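Two Arms, One Cloth: Inside the Skalgate Student Project

The Skalgate robotics club entered the Lukier household-task competition with one event in mind: cloth handling. Rigid parts hold their shape when gripped. Fabric does not, and most of the club's 7 team members had only programmed pick-and-place before.

The practice table has two white arms over a brown mat, with a dark blue cloth in a pink tray and a pair of wooden sticks on a white stand. Each arm carries a parallel-jaw gripper.
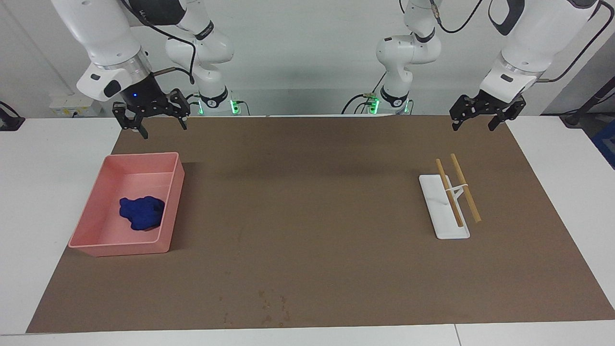 Scoring and practice

The Hinrichs workshop hosts the final in May. A complete run is worth 100 points, and the time limit is 300 seconds. The team set itself a target of 200 practice runs - failed runs included - and logs every one by hand.

Moving the cloth is one part of the job. Water on the mat is another, and there the cloth's position on the sticks matters for the next grasp. 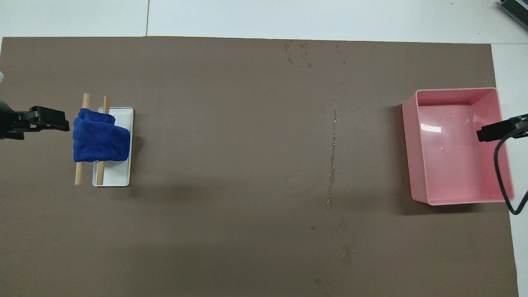
Can first-year students join the team?
First-year students are welcome at Skalgate and start on the Skokance simulator before they work at the table.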